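Wulta Bin Sorting Cell
Equipment for mixed small-item recovery

Overview
The Wulta Bin Sorting Cell is supplied by Plarna to recovery and repair facilities that receive mixed small items in open bins. A single robot arm reaches into the bin and removes items one at a time. Staff at the adjoining bench decide where unfamiliar items belong.

Effect on Staff Duties
Hand sorting requires employees to lean over a bin and reach among sharp or tangled pieces for most of a shift. With the cell in service, that duty passes to the arm. At the Galindo facility, a crew of six remained at six after installation in April. Four employees now inspect and grade, and two attend the cell. Job titles and pay grades were reviewed with the crew before the change - a step Plarna asks of every purchaser.

"My people go home less sore, and they have more say over what gets kept," states Leobardo Palacios, shift supervisor at Galindo.

Training
Attendants complete 8 hours of instruction on site. The course covers safe entry, clearing a stopped pick, and bin changes. No programming experience is required.

Contents of a Typical Bin
Crumpled metallic pieces, thin rods, bent wire or tool shapes, and clear or translucent plastic may all arrive together. Cups and bowl-shaped parts often rest at a tilt. Items the arm cannot grasp after 4 attempts are left for an attendant.

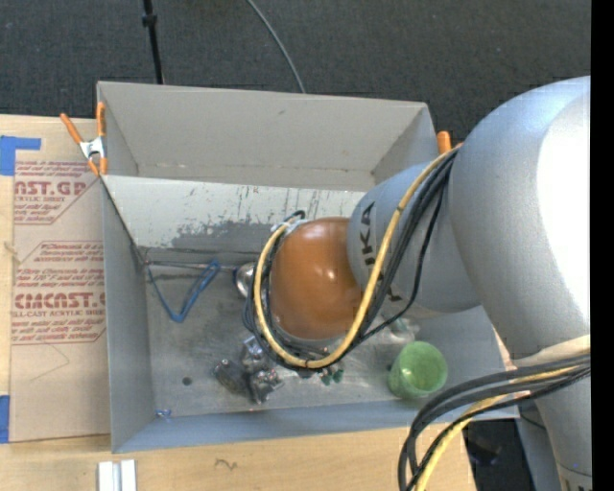 Ordering and Support
The cell is listed in the Tistinura catalog under item 145. Site visits are arranged through the Plarna service desk. Page revised 27 December 2019.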